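Search the forum
Search titles only
Advanced search

Away goals tiebreaker dropped for the Stereck Cup: does the replacement make sense?

4 min read

ukis_left_back wrote:
The revised competition rules for the Stereck Cup went up in August. Two-legged ties level on aggregate used to be settled on away goals, then penalties.
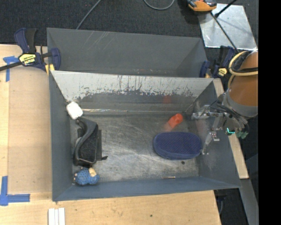
Under the new text, away goals are gone. A level tie goes straight to penalties at the end of the second leg, with no extra time. The exception is the final, which is a single match and keeps two periods of 15 minutes. Squad size stays at 24. My question is whether removing extra time as well as away goals hands an advantage to the side that plays the second leg at home.

cadirton_north wrote:
It does, but a smaller one than before. Under the old rule with extra time (used until the format changed the first time), the second-leg home side had 30 extra minutes on its own field. That was the larger distortion. Penalties at home are close to neutral.

offside_trap_8 wrote:
"Close to neutral" needs a source. The crowd is behind the goal at Cadirton for every kick unless the referee picks the other end.

cadirton_north wrote:
The end is decided by coin toss, unless the referee has a safety or field condition reason to choose. Law 10. The attendance for our last second leg was 2,073 and most of them were along the side, under the roof. I doubt the end mattered.

Yensuk Reserve wrote:
I keep results for this competition in a spreadsheet. Over the last 8 seasons, more first legs finished 0-0 than second legs. My reading is that home teams in the first leg played not to concede, which is the standard complaint about away goals. If the rule change has an effect, first-leg scoring is where it should show up.

offside_trap_8 wrote:
Or it shows that two teams who have never met start cautiously. You would see that with or without the tiebreaker.

Yensuk Reserve wrote:
Possible. I can't separate the two with what I have. One season under the new rule won't separate them either, the sample is too small.

dh_noh wrote:
Dae-han Noh here, I officiate in the regional league below this one. Two points on procedure.

1. A second leg that ends level on aggregate is not a drawn match for kicks purposes. The score of the leg itself is irrelevant. Yensuk can win the second leg 1-0 and still go to penalties if they lost the first 1-0. I have seen benches get this wrong.

2. Only players on the field at the final whistle can take kicks. Without extra time, coaches have to make penalty substitutions before the 90th minute, while the tie may still be decided in open play. That is a bigger tactical change than the home advantage question.

ukis_left_back wrote:
Point 2 I had not considered. So a coach holding a sub for a penalty taker has to commit earlier, and with stoppage time unknown until the board goes up.

dh_noh wrote:
Yes. The goalkeeper is the one partial exception. If he is injured during the kicks he can be replaced by a named substitute, even if the team has used its full allowance.

cadirton_north wrote:
I still prefer extra time. A tie that has gone 180 minutes level deserves another 30 of football before it is settled from the spot.

offside_trap_8 wrote:
Most of these squads are part-time and some travel 300 km for a midweek kickoff. Another half hour plus kicks puts the visitors on the bus near 11 p.m. I think the organizers got that part right — drop extra time everywhere, final included.

cadirton_north wrote:
Then we disagree. The final has no second leg and no return trip the same week.

Yensuk Reserve wrote:
I will add a column for substitutions made after the 85th minute and post the file once the first round is finished.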